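Brisstead Local History Group – minutes of the January meeting
Held on Jan 17, 2019 in the upstairs room at the library

Minutes taken by me, Rosalinda Baluyot, so complaints about spelling should come my way. I got to most of it down on paper, but I was also pouring the tea for the first part, so the opening is a bit thin.

1. Apologies and last minutes

Apologies were read out. The last minutes were agreed once we had changed "Mill Lane" to "Mill Road" (my mistake, sorry!). The letter to the council about the old milestone still hasn't had a reply. I'm to write again and this time ask for a name.

2. The photograph collection

This took up most of the evening. We now have 3846 scanned photographs, and that includes the Väisänen albums, which are finished at last. If you haven't looked at them yet, do – there are some lovely ones of the sheep fair, and one of the High Street under snow with the baker's cart stuck halfway up it. Everybody had a theory about what year that was and we didn't settle it.

The scans are kept on the computer, with a second copy on a separate drive.
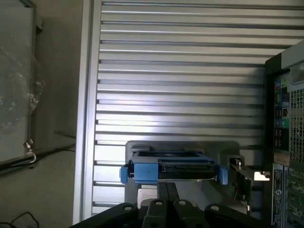 Page last changed: 22 September, RB

We talked for a good while about whether two copies are enough. I said I'd sleep better with a third one kept in a different building, and the meeting agreed. I'm to find out what a drive would cost and bring a price next time.

Then there was the naming of the files. At the moment some go by street, some by family and some by whatever the person scanning felt like that afternoon (I include myself in this). We agreed on year first, then place, then a short title. Where we don't know the year we put "undated" and leave it at that, no guessing. The old names will be kept in a list so that anyone who has quoted one in an article can still find the picture.

There are 89 photographs with no names or places at all. We'll print them small and put them out on the tables at the spring open day with pencils, and see what people can tell us. It worked very well with the school photographs, even if we did end up with four different names for the same headmaster.

3. The Flivameck works book

The chapter on the Flivameck works is nearly there. We heard a page of it read aloud, the bit about the hooter going off in the middle of the chapel wedding, and it went down a treat. It still wants a map, and somebody to check the dates of the two fires against the newspaper. I've offered to do the newspaper, as I'm at the county archive next month anyway.

Pastix have sent a price for the printing. It was more than we'd hoped, so we went round the table on whether to drop the colour pages. In the end we kept them for the maps and the front cover and let the rest be black and white. I was sorry to lose the colour in the tram ticket, but there we are.

4. Equipment

A short item. The scanner glass needs a proper clean before the next batch, and please can people stop putting mugs on the lid. We also went over the odds and ends that go with the computers, and agreed that spare parts should be kept together, with a note of what each one is.

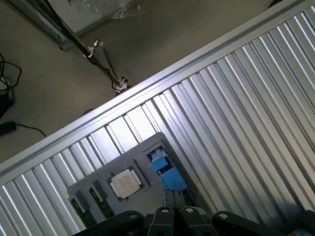 5. Summer walk

We'll do the river walk again, starting from the packhorse bridge. Last year's was too long for some and the stile by the weir was a real trouble, so I suggested turning back at the lock and having our sandwiches there. Agreed, and everyone looked rather relieved. Roughly 2 miles in all. Dogs welcome on leads.

6. Any other business

The key to the map cupboard is missing again. Please check your coat pockets.

A lady in Station Road has offered us her grandfather's diaries, on loan. I'm going to see her and will take the good gloves.

7. Next meeting

Same room, same time, next month. The talk will be on the turnpike, and I'm bringing the ginger cake.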